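Workshop notebook, flower table
19/07/2026
Written by Sabine Eichhorn. Present: Ida, Trilok, and Rüdiger for the first part.

Job 3242, table flowers for the Onen dining room. I continue from the page where Ida drew the vase.

First the state of the things. The Muris vases are unpacked and stand on the long shelf. They are narrow at the neck and wide at the bottom, and the glass is thicker than I expected from the catalog. Two have a small bubble in the foot. I turned the bubble to the wall and I want to ask Unnur if she accepts them like this or if she wants them sent back. They stand straight, so for me it is acceptable.

The stock list says 1,235 stems in all, fresh and artificial together. I still don't like that they are in one list. For this job we take 155, and the person who packs must look at the letter behind the number to see which kind it is. Yesterday Trilok took a box with the wrong letter and had the ribbon already on when he saw it. He has now put a strip of blue tape on the fresh boxes. It is a simple solution and I think we should keep it, also for the December jobs, when we are more people at the table and half of them don't know the letters.

Sorting

We laid out everything by the thickness of the stem and not by color. This was Ida's proposal and I was against it, but it went well. When you sort by color you get a beautiful table and then you stand there and search for a thick stem for the middle of the vase. When you sort by thickness the table looks like a mess, with yellow beside violet beside white, but the hand finds the right thing. We had three groups: thin, medium, thick. The medium group was much too big at the end, and everybody put there what they did not want to decide. Next time I would make only two groups.

The leaves are a separate question. In the drawing from Unnur all leaves below the neck of the vase are gone. I followed this for the first vases and it looked poor, like sticks in a glass. Then I left one cluster of leaves on the stems which stand at the outside, just above the neck, and it closes the gap between glass and flower very nicely. I have written to Unnur with this change. She did not answer yet. If she says no, the leaves can go off in a short time, so nothing is lost.

Setting the stems

The order which worked best for me:

Turn the vase so that the seam of the glass is at the back.
Put in the thick stem first, a little left from the middle, and let it lean until it finds the wall.
Put in the second thick stem against the first, so that they cross in the neck.
Fill with thin stems. These go in last, one after the other, each one held low.
Go two steps back and look. Then correct only one thing.

The last point is for myself. I correct too much. With the third vase I changed a flower, then its neighbor looked wrong, then I had everything out on the table again and had to start from zero. Rüdiger laughed, and he was right to laugh.

About holding low: if the thin stem is held near the flower, the lower end swings and hits the glass or the other stems. If it is held near the lower end, the top swings, but the top has free air, and there it makes no damage. One must only be patient and wait until it is quiet before going in. Trilok holds in the middle and says that it is the best of both. In my hands it is the worst of both. Maybe it depends on the person. 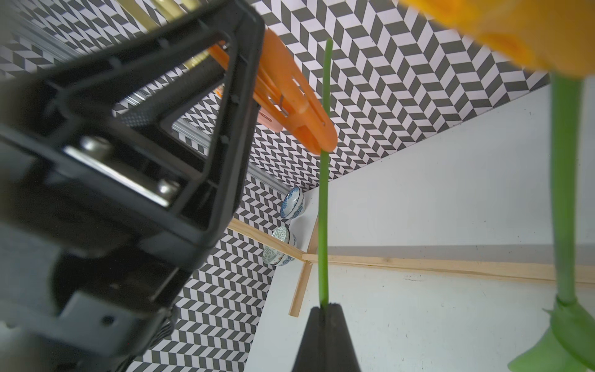 The orange and yellow flowers are the difficult ones in this job. The heads are big and they come into the way of everything which has to go in beside them. You want to place a thin stem and you see only petals. I tried to turn the big heads to the outside first, work behind them, and turn them back at the end. This is good for the first two or three stems. After that the neck is full and the big one does not turn anymore without pulling the others with it.

Ida does it differently. She puts the big head in very high, much too high, so that it stands over all the rest like a lamp. Then she fills the vase below it, and as the last step she pushes the big one down to its final height. I thought that the leaves would catch on the glass, and on one stem they did. But when she lays the leaves up along the stem with two fingers while she pushes, they pass through and open again afterwards. I did four vases in this way in the afternoon and I was faster than in the morning. It should go into the instruction sheet, with Ida's name on it.

One warning for this method: do not push on the head itself. Always push on the stem under the head. I bent one neck, and after this it looks to the floor and cannot be used in the front.

Wire

Rüdiger brought a roll of the green Fortin wire for the weak necks. It is thin and it takes the color of the stem well, one doesn't see it from a normal distance. I wound it in wide turns, starting under the head and going down. Too many turns make the stem look like a spring. Three or four turns are sufficient. The end must be pressed flat against the stem, I have a scratch on my thumb which proves it.

We also have the older Dremach wire in the drawer. It is stiffer and better for the thick stems, but the coating is a blue green which fits to nothing on this table. Please don't throw it away. It is useful inside the vase, in the lower half, where I make a loose ball from it and push the stems into the ball. With the thick glass from Muris it can be seen when the sun is on the shelf, but at the Onen tables there is no sun, Rüdiger was there and looked.

Small open question: does the coating stay good when it is in water for a week? I put a short piece in a jam jar on the window sill, with a label. Please nobody clean this jar. The label says wire, and my initials.

Heights

The drawing asks for the highest flower at twice the vase. When I sit down at the bench and put a colleague on the other side, I look directly into the highest flower and don't see the colleague. For a dining room this is not good. I took the top down until I could see Trilok's eyes over it, and it looks a bit heavy now, but people can talk. I marked the new height with pencil on the wooden stick that we use for measuring. The old mark from the last job is also still on it, the new one has a small circle beside it so that they are not mixed up.

Ida finds the lower version better in every way. I find it only more practical. We made one vase in each height and left both on the bench for Unnur, without telling her which one is according to her drawing.

Things that did not go well

The bucket for the cut ends was on the wrong side for me, I am left-handed and I cut over the finished vases the whole morning. Moved it after lunch.

The scissors with the red handle crush the thin stems. They don't cut them anymore. I put them with the paper scissors and took the small knife. The knife gives a clean slanted cut, but it needs a board below, and the board took the space where the 6 finished vases should stand. So they were moved two times, and at the second time one of the crossings in the neck opened and the flowers fell to one side. It was repaired in a few minutes.

The paper for wrapping is too short for the lowered version as well as for the high one. It ends exactly at the flowers, where it rubs. We need the wide roll. Trilok will look if there is still some in the cellar, otherwise it must be ordered with the next delivery.

For tomorrow

Ask Unnur: bubbles in the foot, leaves at the neck, height.
Sharpen or replace the red scissors.
Write the instruction sheet with Ida's high and down method.
Divide the stock list in fresh and artificial, at least on paper.
Fill up the fresh buckets before anything else, the ones near the door were low when I left.

Added later, with pencil: wide roll found, there is half of it, the outer layers have a crease but the inside is fine.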